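Ilwood Household Services
Storage and Handling Advice: Wrapped Boxes

Residents often receive goods in large boxes sealed in clear plastic film. The following guidance applies to storage rooms at Ilwood and Cetlow.

Before lifting
Clear papers and framed items from the work surface. Read the label first and note its contents in the storage register. Smooth film is slippery, so dry your hands before you begin.

Lifting and carrying
Hold the box on both sides, close to the lower edge. Keep it level and near the chest. Boxes of up to 20 pounds may be carried by one person; heavier boxes require two. Do not lift by the film, which may tear without warning.

Storing
Leave the film in place until the contents are needed. Stack no more than 3 boxes high, with labels facing outward. In July, when the storage rooms are humid, place boxes on shelves and keep them off the floor.

Opening
Cut the film along a bottom seam with the blade pointed away from the body. Keep the label with the box if the goods may be returned.

Questions about shelf space should be addressed to Matěj Kollár, Room 368, before 16:00.

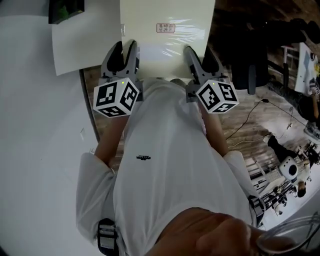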